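Faint scuffs on a pale wall panel behind my table – scrub or repaint?

Marlene Falcão
08/02/2021

Hi all, long-time reader and I finally have something to ask. I have a table pushed up against a pale wall panel, sort of a bluish green depending on the light (my sister says gray, we've stopped discussing it). I keep a black cloth on the table and my pink pot and a mesh cup for utensils live on there. I love the pink on the black, it makes me happy every time I walk past!

The trouble is the panel. It has picked up a whole lot of faint gray streaks, mostly running sideways, plus one thin dark line that stands out more than the rest. There are a couple of tiny white specks too, and I can't tell if those are chips or just something stuck on. I tried a damp dishcloth and a drop of dish soap on one corner and all I got was a clean corner that still had streaks in it.

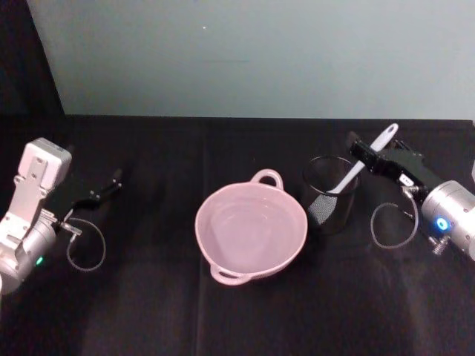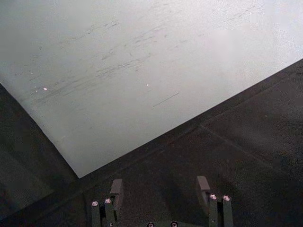
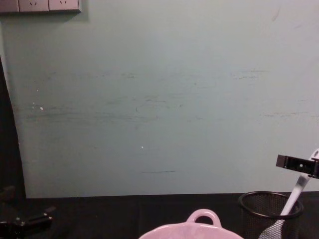
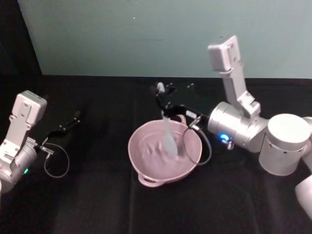 The streaks show best in the second and third ones, and the pot with the mesh cup is in the first.

What I'd like to know is whether I can get these off without leaving a shiny patch. The finish is matte and I ruined a closet door that way in March – rubbed and rubbed and ended up with a glossy circle the size of a dinner plate. I have half a bottle of Clistier spray under the sink, but the label only talks about tile. And if I do have to paint, can I get away with touching up the bad bits, or is it the whole panel?

Also (small bonus question) does anyone have a trick for creases in a black table cloth? Mine has fold lines down the middle that will not leave.

Snædís Hjaltested

I had almost the same thing behind a kitchen table that got bumped a lot. Melamine sponge, well wrung out, and hardly any pressure. Let the sponge do it. Long light strokes all the way across the panel, past the streaks on both sides, so if the sheen does change a little it changes everywhere and you won't see a circle. Then wipe with plain water and let it dry before you decide anything, wet paint always looks better than it is. Try it low down near the table edge first.

Keep the Clistier for the tile. I used it on a painted shelf once and it took the color with it.

For the thin dark line, run a fingernail over it. If you can feel a groove it's a scratch and no sponge will help. Then you want a tiny bit of filler, 1,000 grit paper once it's hard, and paint. Same test for the specks. And go easy near the outlets, dry cloth only up there.

Þórarinn Bundgaard

just paint it. one panel is an hours work

Nazmiye Çetinkaya

I'd clean first like Snædís says, even if you end up painting, but I wouldn't touch up spots on matte. I tried with leftover Praradari from the very same can and you could see every dab from the doorway. Whole panel, small roller, pull the table out and take the cloth off (ask me how I know).

The creases are the easy part – hang the cloth in the bathroom while you shower, then iron it on the back side. I roll mine on a cardboard tube now and haven't had a fold line since. Love the pink pot, by the way!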